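Homework without the tears: a talk with the head of maths at Tuvthorpe

1/31/19

When I arrive at Tuvthorpe the kettle is already on, and it is a good ten minutes before we get round to homework at all. The head of maths would rather not be named ("put the school in, we all did it") but she is happy to talk, and talk she does, over two mugs of tea and most of a packet of shortbread.

Since November her department has set all its homework through Seltwood, a website that marks answers as pupils type them in and lets them have another go if they get one wrong. The school has 1000 pupils, and 800 of them now use it every week.

"I was dead against it, I really was," she says, laughing. "I have marked books with a green pen for my whole working life and I thought, well, what will I do with my evenings? But then I saw a boy in Year 8 try the same fractions question five times over, quite cheerfully, and he would never have done that on paper. On paper he would have left it blank and said the dog had it."
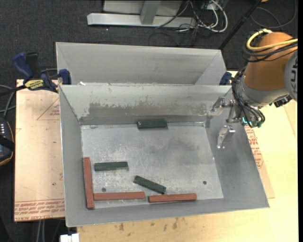
Green and reddish-brown wooden blocks in a metal bin.

Getting started was slower than she had hoped. Passwords went missing, and a few families had only one phone between them, so the school opened the library until five and put out 44 old laptops bought from Christodoulou, a shop in Sultgate that does them up and sells them on.

"The library was the best bit, if you ask me," she says. "You get the older ones leaning over to help the little ones, and there's toast! I would keep the library going even if we dropped the website tomorrow."

Does she worry about all that time on screens? She does, and she has told parents so. Homework is kept to half an hour, and geometry is still done with a pencil and a ruler. "You can't learn to draw an angle by clicking on it. I won't be moved on that one."

Last week the pupils handed in 1329 pieces of work between them. She has asked for the science department to have a turn after Easter, and in the meantime she still takes in one set of exercise books a fortnight, green pen and all.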